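5th March

The baptismal register index for the parish of Flimalden is now in a usable state. I started on it in February with the four bound volumes, a laptop and an older card index, which an unknown hand compiled from the same registers and which has been used for certificate requests ever since. The cards are alphabetical by surname. The registers are chronological by date of baptism. Neither had been checked against the other.

The transcription runs to 1,648 entries. Each is one row in a spreadsheet: volume, page, entry number, date of baptism, date of birth, child's names, parents' names, sponsors, minister, and a free text column for marginal notes. I kept the spelling as written and put a normalised surname in a separate column. If you do only one thing differently from the last person who indexed your registers, keep those two columns apart. 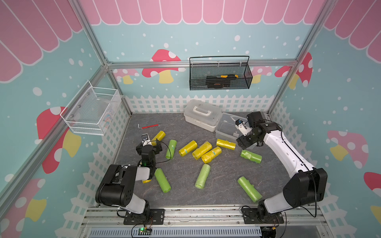 ## Matching the cards

First pass was an exact match on surname, first name and year. That gave 1,074 rows with a card, leaving 574. Second pass allowed one character of difference in the surname and one year either way, with every proposed match checked by eye. That accounted for another 321 and left 253 with no card at all.

Most of the second group came down to three causes:

- The card carries the date of birth and the register is ordered by baptism, so a December child baptised in January shifts a year.
- The Latin form of the first name in the register and the English form on the card (Jacobus is the worst, as it can be James or Jacob).
- Mac and Mc, with and without a space.

Nothing on the cards says which date is being used. I had to infer it from the first tray and then confirm it on the others, and the convention changes partway through the letter H.

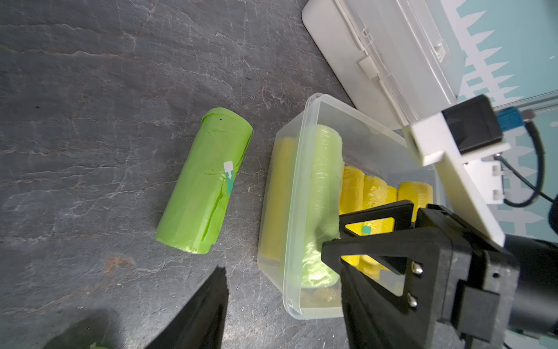
Marginal notes took longer than the main entries. Confirmation, marriage, ordination and religious profession are all meant to be notified back to the parish of baptism and written beside the original entry, so a single line may have been added to by several hands over sixty years. In volume two the notes run up the outer margin and continue overleaf, with no sign telling the reader to turn the page. A small printed arrow would have done it, like the one pointing down on the white-and-teal tab of that green roll of bags. I have added a "continues" flag to the spreadsheet, with the page reference, and pencilled nothing in the register itself.

Notes are entered with a type code (C, M, O, P), a date and a place. Where the place is abbreviated I have kept the abbreviation. "Heb." is Hebden in every case I could check, but there are 11 I couldn't, and those stay as "Heb."

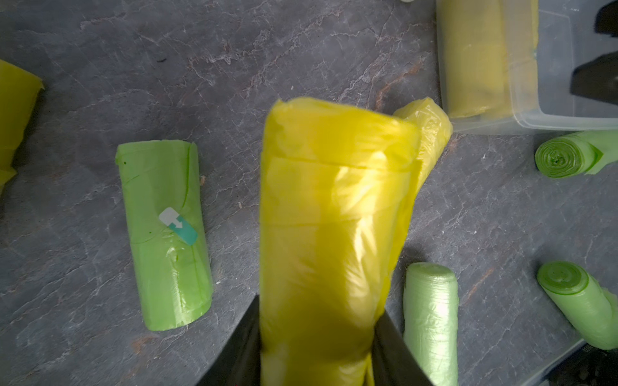 *Yellow roll, upright, loose tail to the right.*

## Conditional baptisms

These needed their own column. The register marks them *sub conditione*, usually shortened to "s.c." and sometimes to a single squiggle that looks like an ampersand. The cards ignore the distinction entirely. For a certificate it matters, and for anyone received from another communion it may be the only baptismal record the parish holds, so I went back through volume three a second time looking only for the squiggle.

Volume three also has a run of entries from the mission at Vanach, copied in as a block after the chapel there closed. They are out of date order and were given new entry numbers. The originals are presumably at the diocesan archive. I have not seen them.
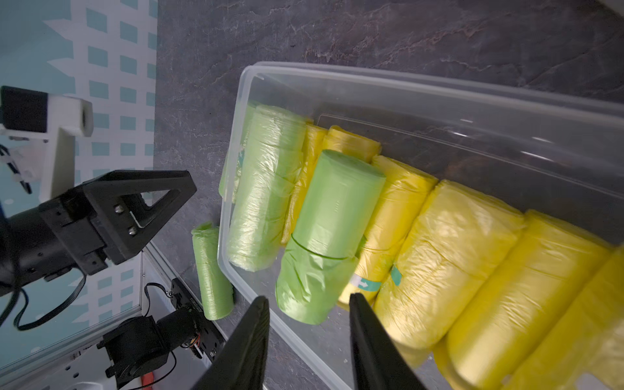 For the Vanach block I recorded both numbers where the copyist gave both. Where there was only one, I treated it as the Flimalden number and left the other field blank. A blank means "not stated in the copy", and there is a line to that effect on the notes sheet.

## File format and access

The working file is a plain spreadsheet with a CSV export, UTF-8. I tried Zareck for a week and went back. It wants a surname for every sponsor, and a good number of ours are entered as "a friend". It also cut the free text field at 200 characters without a warning, which I only picked up on the re-export.

The full file stays on the parish office machine with one encrypted copy off site. It isn't going online, and I can't look up living people for you. Requests for certificates go through the office as before.

Still to do: the 253 without cards need checking against the diocesan duplicates, starting with volume one, pages 40 to 62, where the ink has gone brown and I don't fully trust my own readings.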